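Speaker notes: Asking Your Town for Its Own Paper
Noémie Lebrun
Andotcombe Public Library, lower meeting room, 2026-05-16

Slide 1. Title

Wait for the stragglers. The elevator opens straight onto the back row and people get embarrassed.

Hello, thanks for giving up a Saturday to hear about records requests. I know what the weather is like out there. I run a small newsletter about Andotcombe, mostly about drainage and who is paying for it. I am not a lawyer. I have been told this by several lawyers.

Slide 2. What I wanted

Two years of snow plow logs. The town pays by the hour for outside plows, and the firm that gets most of the hours is Konwood. I live on a street that Konwood is paid to plow. I wanted to see when they thought they had been there.

(Pause. If anyone from Ustitz Lane is in the room they will laugh. Let them.)

I asked at the counter first, politely, the way you'd ask to see a menu. The clerk told me to put it in writing. I put it in writing. She told me to put it on the form. The form was on the website, and the link to the form went to a page about dog licenses.

Slide 3. First request, full text

Read it out loud, slowly, it's short:

"Please send me all records relating to snow."

They wrote back with a fee estimate for 1789 pages and a question, which was whether I also wanted the ones relating to ice. I have kept that letter. Whoever wrote it is wasted in municipal government.

Point to make: they were right. "Relating to" is a bucket with no bottom. It pulls in every email where somebody wished somebody else a safe drive home.

Slide 4. Second request, full text

"Please send me the daily plow logs submitted by Konwood for payment, for the last two winters, in whatever electronic format the town already has them."

Go through it bit by bit. Name the document. If you don't know what it's called, call the office and ask what people fill in. Somebody will tell you; they have been filling it in for years and would love to complain about it. Give the dates. Ask for the file as it exists. A spreadsheet that has been printed, stamped and scanned sideways is still a public record but you'll hate it.

That one came to 66 pages and no charge.

Slide 5. The 200 dollars

Between those two requests there was a fee quote of 200 dollars for "staff time and media." I asked which media. It was a CD. I offered to bring my own CD, and after that the media part went quiet.

Always ask for the fee broken down. Ask who is doing the work and how long they expect it to take. Don't be rude about it. The clerk did not invent the fee schedule and she has to sit next to the person who did.

Check your own state's law on what can be charged. I can't do it for you from up here, and people have come from over the county line and further.

Slide 6. Denials

A denial should be in writing and should name the exemption. "We don't do that" is not an exemption. Neither is "the person who handles that is at lunch," which I got in April, on three visits.

If they black things out, ask what the black is covering in general terms. In my logs the drivers' phone numbers were blacked out, fine. So was the entire column headed Remarks. I appealed the remarks. It took five weeks and I won, and the remarks say "snow" on nearly every line. One says "more snow."

I still think it was worth doing. (Say this with confidence.)

Slide 7. Reading what you get

Start with the dates, then the hours, then look for days where the two make no sense together. I found a February morning with a full crew billed on my street and my own car visible on my own doorbell video under a foot of untouched powder. I sent the log and the video to the council in the same email. One sentence, no adjectives. They asked Konwood for a correction and got one.

Do NOT get into the contract renewal here, it eats twenty minutes. If asked, say it's on the council agenda and move on.

Slide 8. Hands 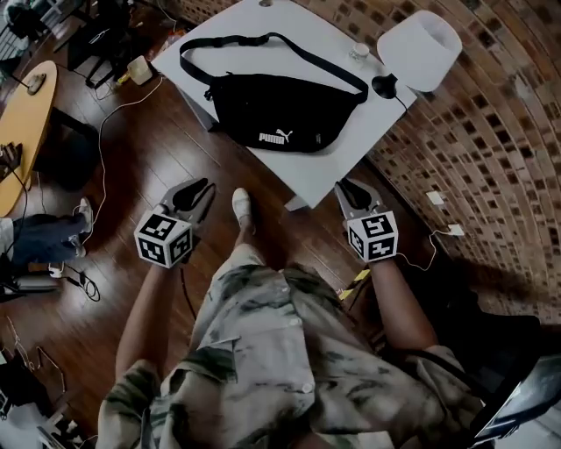 One in each hand.

Next part is practical, so tell people to get a pen.

Keep a log of your own. Date you asked, what you asked for, who answered, when the clock runs out. I used a program called Sabatier for a while, which sent me so many reminders that I stopped reading any of them. Now I use a school notebook. It has missed no deadlines and has never asked me to upgrade.

Send requests by email so there's a time on them. One subject per request. If you bundle plow logs with the police overtime and the fountain, all of it will move at the speed of the fountain.

Say thank you when the records come. I mean it. The clerk who sent me to the dog license page now emails me when something I asked about last year turns up in a drawer.

Slide 9. Questions

Repeat each question into the microphone, the back row can't hear.

Likely ones:
Can they ask why I want it? Depends where you live. Look it up before you answer them.
Can I ask without giving my name? Same.
What about texts on a councilor's own phone? Often yes, if it's town business. Expect an argument.
Did they ever plow Ustitz Lane? Twice, since the correction.

Sample request letters are on the table by the door. Take one, and leave the stapler.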